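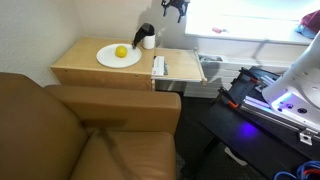 *The sitting corner: armchair, cabinet, one plate, one lemon-like fruit.*

# Cirnar corner notes

Hi! This folder is my record of the furniture in the back room, kept so I stop moving the same things twice. It's plain Markdown plus one spreadsheet, and you can open either with whatever you like.

## What's in it

- `pieces.md`: every piece of furniture, with wood, finish and where I got it
- `surfaces.csv`: what lives on which top (I update this on Friday, mostly)
- `wishlist.md`: ignore this, it's just me wanting lamps

Item numbers start at 1820 because I carried on from my old Sowerby list and didn't feel like starting over. The leather armchair is 1820, the cabinet behind it is 1821. The cabinet has the honey-colored top I love, and the plate stays on it with the lemon because a bare top fills up with mail in one afternoon. I've tried baskets. I've tried a tray. The plate wins!

## Finish names

I use my own words: "honey," "blond," "brown" and "black." Maureen Cheetham keeps telling me to use the Drovow color chart, and she's probably right, but I lost my copy in April and these work fine for me.

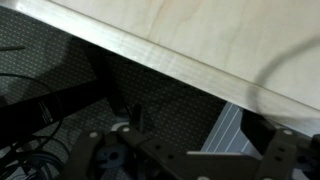
Cables are the part of this room I've put off the longest, so they get their own column in the spreadsheet. Code 5 means "on the floor, needs a clip or a tie," and the black tangle on the dark gray carpet by the blond table is a 5 if ever there was one. I want those up off the carpet before I vacuum again. The rounded front edge on that table is lovely to lean on, by the way, so no clamps there please.

## Still to do

- Oil for the cabinet top (Tresau, the small can)
- Cable ties, pack of 20
- Decide about the shelf panel

If you spot a wrong entry, just fix it and leave me a note at the bottom of `pieces.md`.

We use cookies to remember your preferences. Accept all | Manage settings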